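Jolska Will Show Its First Electric Van in October, and You Can Climb In
By Delia Ledesma, Jolska
October

I've been writing press releases for Jolska for long enough to know that most of you skim the first paragraph and go looking for the price. So I'll save you the trouble: the price is further down, the van is called the Randach, and we're showing it in the metal at our Galtitz works this month. Doors open at 10 a.m. Bring shoes you don't mind getting dusty, because the old paint hall floor is still being resealed and I can't promise it'll be finished.

The Randach is a small electric delivery van. We've been at it for three years, and if you came to any of our supplier evenings you've probably already seen the clay model that lived under a sheet by the coffee machine. (It wasn't a very good secret. Somebody put a hat on it at Christmas.) The one you'll see this month is a driving prototype with a real motor, real brakes and a heater that I've personally tested on a very cold loading dock at six in the morning, and I was quite happy in there, thank you!

Some background for those of you who are new to us. Jolska has built bodies for other people's vans since long before I got here - bakery vans, mobile libraries, a couple of dog groomers, more ice cream trucks than I could name. We know what happens to a van after four years of parcels. Door hinges sag, floor panels get scraped down to nothing, and the little hooks everyone hangs their jacket on snap off in the first winter. When we started on a vehicle of our own, the first thing we did was go and ride along with drivers, and we kept doing it right up to this summer.

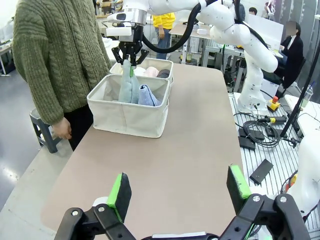 Flor Quintero ran those ride-alongs, and she came back with pages and pages of notes that changed the cab completely. The original plan had a big center screen, the kind every new vehicle seems to have now. Drivers hated it. They wear gloves, they're in and out of the seat all day, and they don't want to go through two menus to turn the fan up. So the Randach has knobs! Proper knobs, with a click to them. There's still a screen for navigation and charge level, but it's a modest one and you can dim it right down at night.

"I'd sit in the passenger seat and just watch what their left hand did," Flor told me. "Everything in that cab is where it is because of somebody's left hand."

The sliding door got the same treatment. It opens from a long bar you can push with an elbow, and it runs on a rail that sits inside the body so it doesn't fill up with road salt. I've been told not to go on about the rail. I could, though.

What's under the floor

The battery pack comes from Feng, who've been wonderful partners and very patient with our many, many emails. It's bolted in as three separate modules, and each one can be dropped out from below on an ordinary workshop lift. If one goes bad you replace that one and keep the other two. Sihan Xia led the pack work on our side, and I asked her to give me one sentence a normal person could follow. She said, "You shouldn't have to throw away a good van over one bad box." I wrote it on my notepad and then I put it on the wall.

Charging from nearly flat to 80 percent is something we're still measuring, and I'm not going to give you a time until the cold weather testing is done. I know every other company gives you a time. Jinfeng Lu, who runs our test program, would come upstairs and stand at my desk if I did. Same goes for range. We have a figure for an empty van on a mild day, and it's a lovely figure, but it isn't the one a florist in February is going to get, so we're holding off until we can publish both side by side.

What I can tell you is that the prototype has been loaded, unloaded, rained on and driven up the hill behind the Galtitz works more times than the hill probably liked. It had a squeak in the rear left corner for most of the spring. The squeak is gone. We're all a little superstitious about saying so.

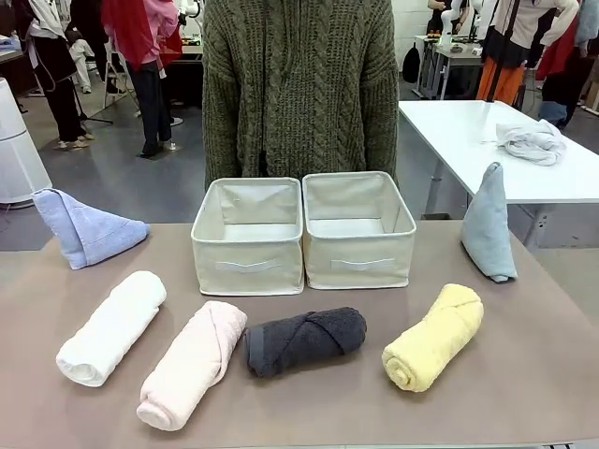

What it costs and when you can have one

Now the part you skipped to. The Randach won't be sold outright at first. We're starting with a monthly lease that covers the van, the pack, servicing and tires, and the first batch is 14 vans, all going to small businesses close enough to Galtitz that we can drive over if something goes wrong. The full lease rate will be announced at the show itself. I'm sorry! I did say the price was further down, and it is, it's just that further down turned out to be the paint hall.

After the first batch we open the list up. We've already had 3,004 people put their names on the mailing list, and I'd like to thank every one of you, including the gentleman who signed up from four different email addresses. Being on the mailing list doesn't commit you to anything and doesn't hold you a place either. Places will be given out by date of deposit once deposits open, and we'll write to the whole list before that happens.

Coming to see it

Talha Soomro is looking after the day and he'd like me to pass on a few things. Parking is in the north lot only. Short passenger rides go out from the side gate until 3 p.m., weather allowing, and you'll need to sign a form. Children are welcome to look but can't go on the rides. If you're press and you want time with the van on the lift, tell us ahead and we'll put you in the early slot before the doors open to everybody else.

There'll be soup. I fought for the soup.

We won't be doing a stage show or a countdown. The van will be parked in the middle of the floor with its doors open, and the people who built it will be standing next to it, so please ask them things. Ask Sihan about the modules. Ask Jinfeng about the squeak if you're feeling brave. If you want to write about the cab, find Flor early, since she has a habit of disappearing into conversations with drivers and not coming out until closing.

Photos of the prototype will go up in our press room the evening of the show. For interviews, or anything I've left out, write to me at the Jolska press desk. I answer most things by the end of the day, and the rest the next morning with an apology.

Recent from Jolska
Galtitz paint hall to become final assembly line
Why we put the knobs back: notes from the ride-alongs
Feng and Jolska sign battery supply agreement
Library van number two heads back out on the road
Apprentice applications open for body shop and electrical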